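Stellcombe Swap & Ask > Home and storage > Toys

Is it worth sorting building bricks by colour?

Posted by draughtymill, August 14, 2018

My sister-in-law swears by sorting bricks into colours and has given us a white plastic tray with three compartments to get us started. I'm not convinced. We have one big tub with the chunky toddler bricks and the little ones all in together, and it takes one minute to clear up because you just shovel everything in.

She says the children will build more if they can see what they've got. I've read the same claim on the Bekerer website, who of course sell trays. Has anyone here kept it going for longer than a fortnight? And if you did, did you sort by colour or by size? I don't want to spend my evenings picking small blue bits out of big green bits for no gain.

Two children, aged 4 and 7, if it matters.

gerkis_and_sons

We did it and I still do it, with grumbling. Colour sorting only works if you have very few colours. Once you get to greys, two sorts of blue, and those see-through pieces, you'll be arguing over where each one goes and the whole thing falls apart.

What we have on the table now is one tray with one colour in each part. Big green ones on the left, small light blue ones in the middle, big yellow ones on the right.

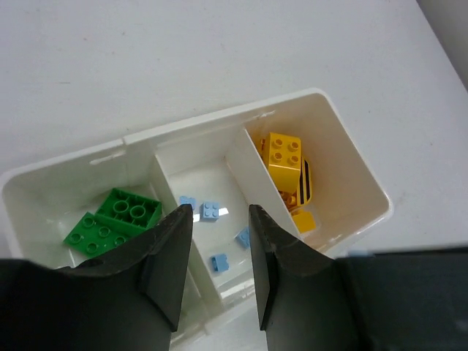
Green, light blue and yellow, each in its own compartment.

You'll notice it doesn't hold much. The big bricks eat up the space, and I would not try to get a whole tub into a thing like that. We keep it for whatever the youngest is building with that day and the rest stays in a box under the stairs. I counted the box once in June when we were thinking of selling and there were 213 bricks in it, so you can work out how many trays that would take. I gave up working it out.

As for children building more because they can see the colours, I've seen no sign of it in this house. What I will say is that the small ones are easier to find when they have a compartment to themselves. In a deep tub they sink to the bottom and you end up tipping the lot on the carpet.

Also check the bottom of the tray before you put it away. Bits of paper and fluff collect in there and end up in the tub with everything else.

kwakhouse

Sort by size. Colour is for shop displays.

With a 4 year old the only split I'd bother with is chunky in one place and little in another, and that's mostly for the sake of your feet. Mine can do that without help. Ask them to sort by colour and it becomes a game of its own, they do six bricks and wander off.

I wouldn't buy any more trays until you've used the free one for a month. The ones with fixed dividers are a pain anyway, as you can't make a part wider when you need to.

pennybank88

We use ice cream tubs. No idea if it's better. The lids are handy.

draughtymill

Thanks all. I'll try chunky and little in two boxes and use the tray for whatever's being built. The 7 year old has already said she wants it for beads, so it may not be my decision. I'll tell my sister-in-law we're thinking about the colours.

gerkis_and_sons

Beads in an open tray with a brother or sister of 4 in the house, I'd want a lid on that.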